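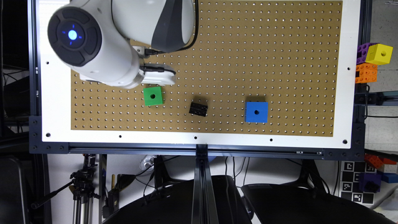

Home Manuals Spares Fixings Contact

Section 5: Fitting the pegboard

Read this section through before you start drilling. It covers the Trallico wall storage set in the long size, which is 1,818 mm wide when the side rails are on. The short set is fitted in the same way but has no middle batten, so leave out step 4.

You will need a drill, a spirit level, a pencil, a tape measure, a cross-head screwdriver and a second person to hold the board. Wall plugs are not supplied. Choose plugs to suit your wall.

CAUTION: Check for pipes and cables before drilling. Do not fix the set directly above a cooker, a heater or a wood burner.

Preparing the wall and the board

1. Take the board out of its wrapping and stand it in the room overnight, on its long edge, with both faces open to the air. Do not lean it against a radiator.

2. Mark a level line on the wall for the top batten. Most people find that shoulder height is too low once the hooks are on. Hold a few of your longest tools against the wall and mark to suit.

3. Hold the top batten on the line and mark through its holes. Drill, plug and screw it in place. Use the 47 mm screws from bag B. The shorter screws in bag A are for the rails and will not hold a batten.

4. Fit the middle batten in the same way.

5. Fit the bottom batten. Measure down from the top batten at each end before you drill, and check that the two measurements are the same.

Note: The battens hold the board 21 mm off the wall. The hooks need this gap behind them. Do not fix the board flat to plaster, and do not pack the gap with foam or insulation.

Checking the holes

Look over the face of the board before it goes up. The board is pressed fibre and the holes are punched, so a few stray fibres may be left on the rims. Brush them away with a dry paintbrush or push a pencil through from the front. Do not sand the face, as sanding raises the surface and it will mark more easily afterwards.

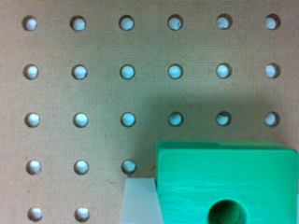

Fig. 5b. Face of the board close up, with small dark flecks on some of the hole rims.

If a hole is badly torn or a corner has been crushed, stop and contact the shop you bought from. A board that has been screwed down cannot be exchanged.

Fixing the board

6. Put the board up to the battens with the rows of holes level. With one person holding it, put a single screw and cup washer through the centre of the top edge. Leave it slightly loose.

7. Set the level along the top edge. When the board is straight, put in the two top corner screws, then work outwards from the centre along each batten.

8. Tighten by hand. A power driver will pull the washer into the board. Stop when the washer sits flat.

9. Slide the side rails over the ends of the board and fix them with the screws from bag A.

Note: If you are joining two boards, use the Justden joining strip (sold separately). Leave a gap the thickness of a postcard between the boards. Line up the rows of holes before you tighten anything.

Hooks and loading

Put each hook in with the tail pointing up, tilt it down until it drops into place, and fit the small clip over the lower leg. Hooks used without a clip tend to lift out with the tool.

Spread heavy items along the line of a batten. The limit is some 5 kg on any one double hook. Single hooks are for light things such as scissors, brushes and tape. Keep jars and open tins off the board unless they are in a Huletti tray with the front lip fitted.

CAUTION: Do not hang anything with an uncovered blade below the height of a child's reach.

Damp and cleaning

The board is for dry rooms. In an unheated garage, paint both faces and all four edges before fitting, using two thin coats of oil-based paint. Thick paint closes the holes. Let each coat dry fully, and clear the holes with a dowel while the paint is still soft.

Wipe with a cloth that has been wrung out well. Do not spray cleaner on the board. Grease marks can be lifted with a little white spirit, tried first in a corner.

Check all screws in July and again in the winter, when fibre board is most likely to have moved. If the board bows between battens, take the load off, loosen the screws by half a turn, let it settle for a day and tighten again.

Section revised 27/12/2020 by Masaru Hirose. Step 8 changed and the note on joining strips added.

Related pages
Section 4: What is in the box
Section 6: Fitting the shelf and tool rail
Olteanu wall plugs: which size to use
Justden joining strip: fitting sheet
Huletti trays and lips: spare parts list
Trallico short set: parts and dimensions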